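Section 4: From boxes to first customer
Clukovetti Market Stall Guide, revised 12/09/2024

If you have reached this section, your frame is standing and the feet are level. Well done, that really is the heavy part! What follows is the fun bit: turning a bare stall into a shop people want to walk up to. Set aside a full afternoon the first time. By your third market you will be doing it while chatting to the stall next door.

Keep the parts list from Section 2 handy. There should be 39 pieces in the small-parts tray, and it is much nicer to find a missing clip at home than in a parking lot at six in the morning.

4.1 Choosing where the stall faces

1. Stand at the spot you have been given and watch which way people walk in.
2. Turn the open side toward them at a slight angle, if the market rules allow it.
3. Check for drains, cable covers and tree roots under the front feet.
4. Leave a gap of 900 mm behind the stall so you can get in and out with a box in your arms.
5. Lock the feet, then push each upright gently at shoulder height. A little flex is fine. A foot that lifts needs to go back to step 3.

Note: Afternoon sun is hard on chocolate and soft candy. If you sell either, put the closed side to the west and take the gentler light from the front.

4.2 The counter

1. Hook the counter brackets onto the two front uprights, with the lip facing you.
2. Lower the countertop until both sides click.
3. Press down in the middle with both hands.
4. Slide the safety pins through from the inside.

CAUTION: Do not sit on the counter or let children climb on it. The brackets are made for stock.

Lay out your stock before you fix any shelves. We mean it! Put everything down flat, shuffle it, walk around to the customer side and look again. Wrapped candy is a great thing to practice with, as the bags are light, bright and easy to move, and you will see quickly which flavors get lost next to each other.

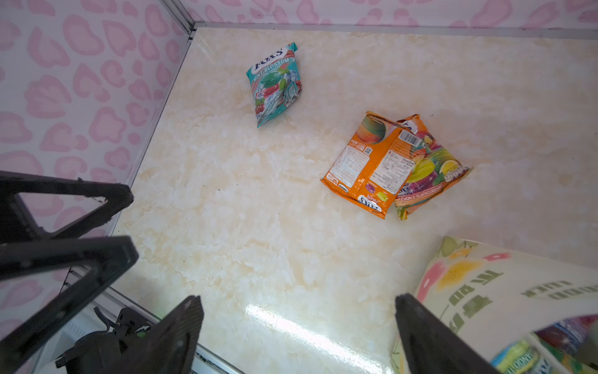
Once you have an order you like, take a quick photo on your phone and keep it with your market notes. Then work out the shelf heights. Your best sellers want to be between waist and chest height. Big, slow-moving items can go low, and anything fragile stays on your side of the counter.

4.3 Price signs

1. Write every price before you leave home. Cold fingers and marker pens do not mix.
2. Use one size of card for single items and a bigger one for offers.
3. Put the price first, then the name.
4. Clip each card to the shelf edge with the clear clips from the tray.

Black on white reads best from a distance. We love a chalkboard as much as anyone, but one shower and you are selling gray puddles. If your heart is set on chalk look, the waterproof chalk pens are a treat to use (test one on the back of the board first, some of them never come off).

4.4 Wall coverings

The panels are plain when they arrive, and you can cover them with almost anything that lies flat. Go bold. A busy market is full of plain white backs, and a strong pattern gives people something to remember you by when they want to find you again.

1. Wipe the panel and let it dry.
2. Cut your covering a little larger than the panel on every side.
3. Start at the top and work down, smoothing from the middle outward.
4. Fold the spare edge around the back and fix it there.
5. Slide the panel into its place beside the corner post.

Large patterns rarely line up where two panels meet. Let them go. The post breaks up the join, and your eye stops looking for it after a minute.
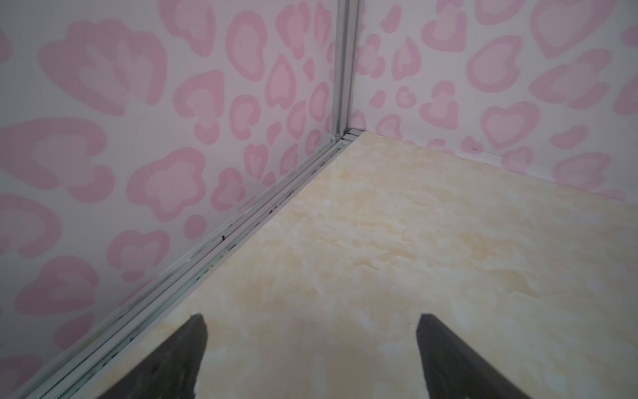 Fig. 4-2. Two covered panels meeting at a corner post.

CAUTION: Keep any covering clear of lamps and plugs. Ask the market office for its fire rules before you buy fabric, and bring the label or receipt with you on the day.

4.5 Lights

The Vula clip lamps come with the winter pack and are worth every minute of fitting. A lit stall on a dark February afternoon looks so welcoming!

1. Charge the battery packs overnight.
2. Clip one lamp to each side rail, pointing down at the counter.
3. Run the cables along the rail and hold them with the soft ties.
4. Switch on and walk to the customer side. If a lamp shines in your eyes, tilt it down.
5. Stow the battery packs under the counter, off the ground.

Note: Packs left unused over the summer should be topped up once a month.

4.6 Weighing and taking payment

If you sell by weight, set up the Arnaud scale last, after all the heavy boxes have stopped moving about.

1. Place the scale at the end of the counter nearest the cash box.
2. Turn the four small feet until the bubble sits in the middle of its ring.
3. Switch on with nothing on the pan.
4. Put your empty tub or bag on the pan and press ZERO.
5. Weigh something with a known weight, and write the result in your market notes.

Keep the display where your customer can read it. For card payments, test the reader from the stall itself, with the phone you will use on the day. Signal can be lovely by the gate and hopeless in the middle row.

Start with a float of small coins and bills, and keep it in two places.

4.7 A practice day

Run the whole thing once at home or in a friend's garage. Open up, serve a few pretend customers, restock one shelf, then pack down. Owners tell us it is the best hour they spend on the stall.

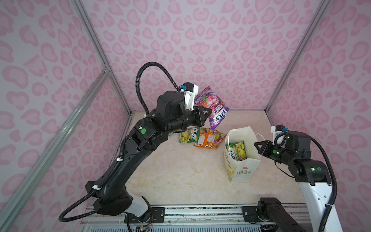 Tin-yau Wei: I did my practice with the tubs full, and I'm so glad I did. My heaviest line was on the top shelf and I could barely lift it down. I swapped it to the bottom and moved the gift boxes up, and now restocking takes me no time. Do the pack-down too, that was where I got stuck.

4.8 Packing down

1. Lights off and unclipped first, then the scale into its case.
2. Take stock off from the top shelf down.
3. Remove the safety pins and lift the counter free.
4. Slide the panels out and stack them face to face with a cloth between.
5. Put the small parts back in the tray and check them against the list.

If anything got damp, open it all out again at home that same evening. Spare clips and pins can be ordered from Cinberg and usually arrive within 14 days.

For the canopy and side curtains, go to Section 5.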